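Keep the launderette open

The council in Torngate will decide in October whether to renew the lease on the launderette in Brurkik Street. The paper that went to members recommends against it. It says the unit would bring in more rent as a café or an office, and that "most households now have access to a washing machine at home". I think the recommendation is wrong, and I think the sentence about most households is where it goes wrong.

Most households do have a washing machine. That has been true for decades and it tells us very little about the ones that don't. The council's own survey of the four streets nearest the launderette found 1,255 homes, of which 113 had no machine. Many of those are single rooms above shops, where the landlord doesn't allow one or there is no plumbing for it. Closing the launderette would not give any of those tenants a machine. It would give them a bus ride to Grakinmont with a week's washing on their knees.

There is also the question of things that don't fit. A double duvet will not go in an ordinary home machine, or it goes in and comes out with a dry patch in the middle. The same is true of sleeping bags, heavy curtains and dog blankets. People who would never call themselves launderette customers use it three or four times a year for this, and they were not counted in the survey at all.

Then there is drying. I hear less about this than about washing, and it matters more. In a small flat with no outside space, wet clothes hang over doors and radiators for two days. The damp goes into the walls, the mould comes after it, and the landlord puts up a notice telling tenants to open the windows in January. Twenty minutes in a large dryer costs less than repainting a bedroom. 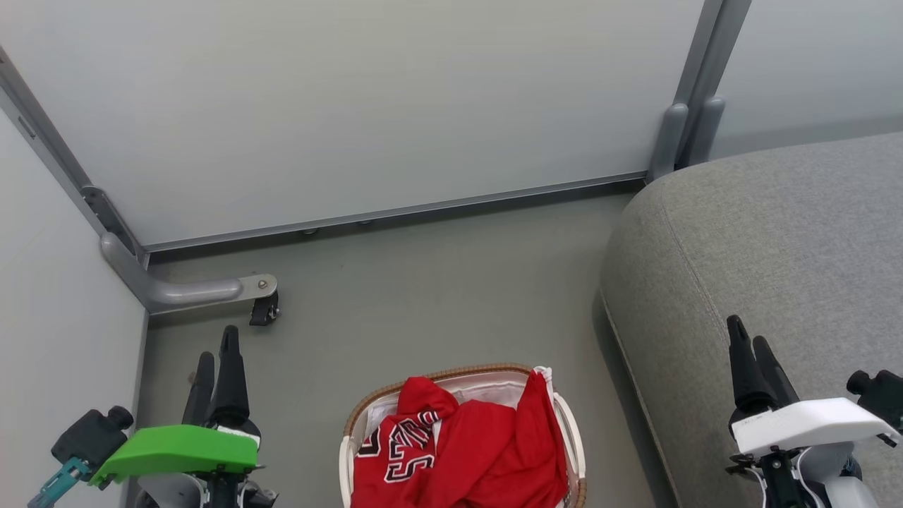
Su-bin Son wrote to me after I raised this at the residents' meeting, and took the other side. The price of a wash in Brurkik Street has gone up twice in two years, the letter said, and a family using it every week could have bought a second-hand machine with the money by now. Why should the council hold down the rent for a business that charges its poorest customers more each year?

It is a fair point and I don't want to wave it away. The prices are too high. But a family renting a room with nowhere to put a machine cannot save its way out of the problem, and the operator, Mac Mathúna, has put up prices partly because the lease has been renewed only one year at a time. No one buys new dryers on a one-year lease. The old ones use more gas, the bills go up, and the customer pays. A ten-year lease with a cap on the price of a standard wash would deal with both complaints, and I would like to see the council at least ask for one.

The rent argument is thinner than it looks. The paper says the unit could earn more as something else, but two units in the same row have stood empty since last summer at the rent the council hopes to get. An empty shop pays nothing. The launderette pays every month and has done for as long as I have lived here.

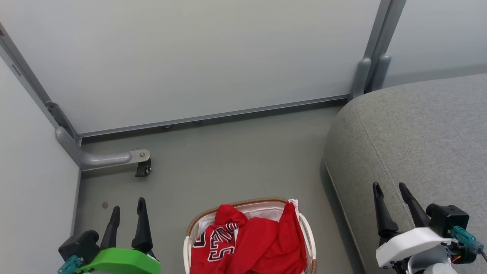
There are other ways to do it, and I would not object to them if they were real. Lai-ching Kao has suggested a shared laundry room in the basement of the old school, run by the housing office. I would use it. But there is no budget for it and no date, and a plan with neither should not be used as a reason to close something that is open now. If the council wants to build the shared room first and close the launderette afterwards, that is a different proposal and I would look at it again.

The petition had 639 names when I last checked. It is on the counter in the launderette and at the library. Members of the public can also send written comments to the council before the meeting, and these have to be attached to the papers, so they are worth the trouble of writing. Say what you wash there and how often, and how you would manage without it.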